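# A Sunday at the Jedlow open day

23 April 2023

I'd been meaning to go to one of the Jedlow open days for ages, and this time Homa Nazari more or less dragged me there by the sleeve (thank you Homa, I owe you a coffee). It's an old school building with a refurbishing workshop on the ground floor, where donated desktop computers get cleaned, mended and sent out again. Entry was free, parking was awful, and there were samosas by the door — very good ones!

Unathi Magagula took our group round. There were 13 of us, squeezed down a corridor stacked with keyboards, and she shouted cheerfully over the fans. They get through around 700 machines a year, mostly from offices. I'd pictured a dusty shed, so the long tidy benches and good lighting came as a surprise.

The best bit for me was the bench where the cases are open. I've owned computers for most of my life and never once had the side off one, so I hung about there until the group had moved on without me. It's so packed in there! The power supply is a great big metal lump with a label full of safety marks, and then there's the green motherboard with all its fiddly little parts, and wires going off everywhere in red and black and yellow. 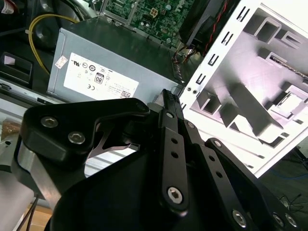 How do you know which plug goes where? Mostly by the shape and the number of pins, as each socket on the board only suits a certain sort of plug, and when you're stuck you look it up in the board's manual.

Kamran Rahimi told us the usual beginner's mistake is pushing too hard. If a plug won't go in, you stop and turn it round and look again. He also said to take a picture of the inside before you unplug anything, and I wish I'd heard that before I took my sewing machine to bits in July.

Next door was the testing room, where Farhad Hashemi had a row of finished computers running. Each one gets left on overnight and has a paper tag with its faults written on it, crossed out as they're fixed. One had 11 lines on it, poor thing. I asked what happens to the ones that can't be saved and he showed me the shelves of spare parts, all in old ice cream tubs.

We finished upstairs with tea and a raffle. I won nothing, Homa won a mouse mat. I did buy a second-hand monitor for my nephew and carried it back to the car in the rain, swearing a bit. The next open day is in July and I've already put my name down for the beginners' bench, so if you fancy coming, bring a small screwdriver and get there early for the samosas.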